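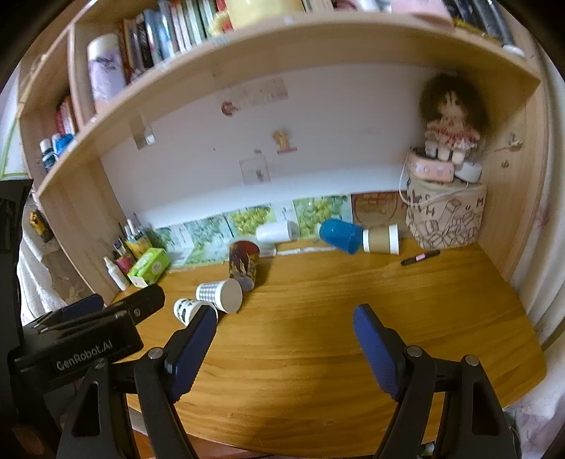 Why Doesn't a Paper Cup Go Soggy?

By Kaja Jõgi

If you drop a sheet of newspaper in a puddle, it soaks up water straight away. Pick it up and it will probably tear. A paper cup is made of paper too, but you can fill it with orange squash and carry it about at a party, and the squash stays inside.

To understand how this works, we need to start with what paper is.

What is paper made of?

Paper is made of fibres. A fibre is a very thin thread. The fibres in most paper come from trees, and they are so small that a single one is hard to see without a magnifying glass. Tear a piece of kitchen roll slowly and look at the torn edge. The fuzzy bits sticking out are fibres.

In a living tree, the fibres are held together by a natural glue called lignin. Lignin makes wood stiff. It is also the reason old newspapers turn yellow. Newspaper is usually made in a way that leaves a lot of the lignin in, and lignin changes colour when light and air get to it. Paper for books that need to last is made with most of the lignin taken out.

The fibres themselves are mostly cellulose. Cellulose is found in all plants. Cotton is nearly all cellulose, and so is a large part of a stick of celery. Your body can't digest it, but cows and sheep can, with help from tiny living things in their stomachs.

From tree to pulp

Trees for paper are often grown in special forests. Spruce and pine are common in cold countries. Birch and eucalyptus are used as well. Spruce and pine have long fibres, which make strong paper. Birch and eucalyptus have shorter fibres, which make smooth paper. Paper makers often mix the two.

At the mill, the bark is taken off the logs first. The logs are then chopped into chips. The chips go into a huge closed pot with water and chemicals, and they are cooked. It works like the pressure cooker some people have in their kitchens. Water in an open pan boils at 100 degrees Celsius, but in a closed pot under pressure it can get much hotter than that without boiling away. The heat and the chemicals break up the lignin so that the fibres come apart.

What is left is called pulp. It is brown, like a paper bag. If the mill wants white paper, the pulp has to be bleached and washed.

From pulp to paper

Ultan Dunne has worked for 19 years at the Ní Chonaill mill in Grendia. I asked him what pulp looks like when it goes into the machine.

"Like dirty water," he told me. "Visitors think there is something wrong with it. There's far more water in there than anything else. People expect porridge."

The watery pulp is sprayed on to a wide moving belt made of mesh. Mesh is full of tiny holes, like a sieve. The water drains through the holes and the fibres stay on top, lying across each other in all directions. By the end of the belt they have made a thin, wet mat.

The mat then goes between heavy rollers, which squeeze out more water. After that it winds around a long row of hot metal cylinders until it is dry. At the end of the machine it is wound up into a reel. A big reel can weigh more than several cars.

The mesh belt is an old idea. Paper was first made in China, long before there were any machines. The makers dipped a flat sieve into a tub of pulp and lifted it out by hand, one sheet at a time. They used bark, rags and old fishing nets for their fibres. People in Europe learned how to do it hundreds of years later, and for a long time European paper was made mainly from rags. Paper from wood only became common in the 1800s.

Why ordinary paper gets soggy

When the mat of fibres dries, the fibres cling to one another. They don't need glue. The cellulose in one fibre is attracted to the cellulose in the next, and once they are close enough they stick. Scientists call this hydrogen bonding.

Cellulose is also attracted to water. If you wet a piece of paper, the water creeps into the gaps between the fibres, and the fibres start to cling to the water when they should be clinging to each other. They swell and loosen. The paper goes floppy and comes apart easily.

Sometimes this is useful. It is how paper is recycled. Old paper is stirred up with water until it turns back into pulp, and then it can be made into paper again. The fibres get a little shorter and weaker each time, so new fibres usually have to be added to the mix.

Toilet paper is made to fall apart quickly in water. Kitchen roll has something added to it so that it holds together when it is wet. This is one reason why you should not put kitchen roll down the toilet.

How the cup keeps water in

A cup needs a barrier. A barrier is a layer that the water can't get through.

The first paper cups were used in the early 1900s. At that time many people drank from shared metal cups at water fountains and railway stations. Everyone used the same cup, and germs spread from one person to the next. Throwaway paper cups were a way to stop this. Some of the early ones were coated with wax. Wax keeps out cold water very well, but it melts in a hot drink.

Most paper cups today have a very thin layer of plastic on the inside. The plastic is usually polyethylene, the same material that is used for many carrier bags and milk bottles. It is melted and spread on to the paper before the cup is made. Cups for cold drinks often have a layer on the outside as well. A cold drink makes water from the air collect on the outside of the cup, and without a layer there the paper would get damp.

How a cup is put together

A cup is made from 2 main pieces of paper. One is the wall and the other is the base.

The wall starts as a flat shape like a slice of a large ring, with one curved edge longer than the other. Any pictures or patterns are printed while the paper is still flat. The wall is then wrapped around a cone-shaped block. The edges overlap and are pressed together with heat. The plastic layer melts a little and seals the join, so it does the job of the glue too.

The base is a circle with its edge folded down. It is pushed into the bottom of the wall and sealed. Last of all, the top edge is rolled outwards to make the rim. The rim is more comfortable to drink from than a cut edge. It also makes the cup stiffer. If you cut the rim off a cup and squeeze what is left, you will find that it bends much more easily.

Cups are wider at the top than at the bottom so that they can be stacked inside each other. This saves a great deal of room in boxes and lorries.

Can paper cups be recycled?

They can, but it is harder than recycling newspaper. The plastic layer has to be separated from the paper, and many recycling plants don't have the equipment. In some places there are special bins just for cups. In other places they have to go in with the general rubbish. The rules are different from one area to the next, so ask a grown-up to check what happens where you live.

Some cups are lined with a material made from plants. These are often labelled as compostable. Most of them need the high temperatures of a large composting site, and they break down very slowly in a garden heap.

A cup that you wash and use again makes less rubbish, as long as you keep on using it.

Try it yourself

You will need a piece of newspaper, a piece of kitchen roll, a piece of writing paper, a wax crayon, a teaspoon and some water. Do this on a tray.

Cut a square from each kind of paper, all the same size. Cut a second square of writing paper and colour it in heavily on both sides with the crayon. Press hard and try not to leave any gaps.

Put a few drops of water on each square with the teaspoon. Watch what happens to the drops. Wait for ten minutes, then pick up each square by its corners and pull gently.

Write down which square soaked up the water fastest and which one tore first. Look at the crayoned square with a magnifying glass, if you have one. If any water got through, see if you can find the place where the wax was thin.

Words to know

Barrier: a layer that stops something getting through.
Cellulose: the material that plant fibres are mostly made of.
Fibre: a very thin thread.
Lignin: the natural glue that holds wood together.
Pulp: fibres mixed with water, ready to be made into paper.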